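Questions I get asked a lot
Last updated Sep 8, 2020

I started this page when I noticed I was typing the same four answers into emails every week. If yours isn't covered, the contact form still works, I'm just slow with it.

Do you really only use one benchtop?
Yep! Everything on the blog gets made on the one stretch of bench between the sink and the wall. The kitchen in our rental is tiny, and the fridge door hits the pantry door if you open both at once. I've learnt to get everything out before I start.

What flour do you use?
Plain supermarket flour for biscuits and slices, and strong baker's flour for bread. I buy the baker's in bulk with my neighbour Madalena and we split the bag in her garage (flour everywhere, every single time). If a recipe just says flour, it means plain. Self-raising is always spelt out.

Are your tablespoons Australian?
They are, so 20 ml, or four teaspoons. If you're reading from overseas your tablespoon is probably 15 ml, and that matters a fair bit with baking powder. Best to measure in teaspoons and save yourself the grief.

Why did my lemon slice go soggy?
Nine times out of ten the base came out of the oven too pale. Give it another few minutes until the edges are properly golden, then pour the topping on while the base is still hot. And let it chill overnight before you cut it – I know, I know.

Can I halve the Christmas cake?
You can, and Sudheer Thomas wrote in last year to say he does it in a loaf tin. Start checking it an hour early. I make mine in November and feed it brandy on Sundays, but a half cake dries out faster so be generous.

What's the best surface for rolling pastry?
I love marble for pastry. It stays cool, and the butter doesn't start melting before you've got the thing into the tin. You don't need a whole benchtop of it either, an offcut from a stonemason does the job. Just wipe up lemon juice and vinegar quick smart, they'll leave dull marks.
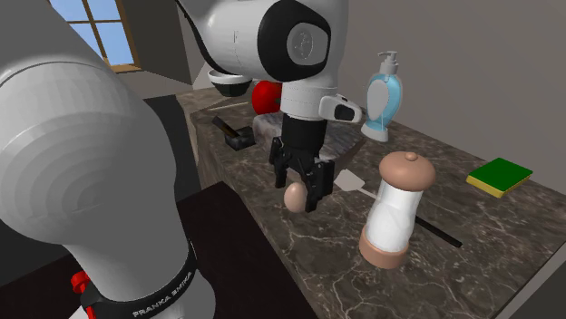 Can I reprint one of your recipes?
For a school newsletter or a club cookbook, go for your life, just pop my blog's name on it. For anything you're selling, please email first. I do say yes sometimes!

Where did the comments go?
I turned them off after deleting 2,000 spam messages over one long weekend, most of them flogging sunglasses. The old comments are still there under the older posts, including the great pavlova argument, which I've left up for historical reasons.

Do you do birthday cakes to order?
Sorry, no. I did 2 for friends and cried over both of them.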